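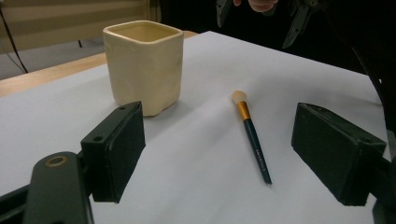
The Prasby cup on my table, with one of my brushes beside it.

I held out on buying a proper brush cup for years, because a jam jar does the job and costs nothing. Then I saw the Prasby from Covo, a squarish little ceramic pot in the softest buttery cream, and my jam jar days were over!

What I love is that it looks made by hand. The walls bulge a bit and no side is quite straight, and there's a gentle sheen to the glaze that I keep turning toward the window in the mornings (my coffee goes cold, but never mind). Inside the rim the color gets a touch warmer and more yellow, like custard.

The mouth is nice and wide, so it swallowed all 18 of my brushes — fluffy powder ones included — and they stand up happily without tipping it over. Slim ones, like the dark green one with the gold ferrule, do tend to slide into the corners and lean. A bit of rice in the bottom sorted that out.

My one grumble is that the glaze shows every smudge of foundation. I wipe mine down on Wednesday with a damp cloth and it comes up fine. I'd buy another for pencils, and I probably will.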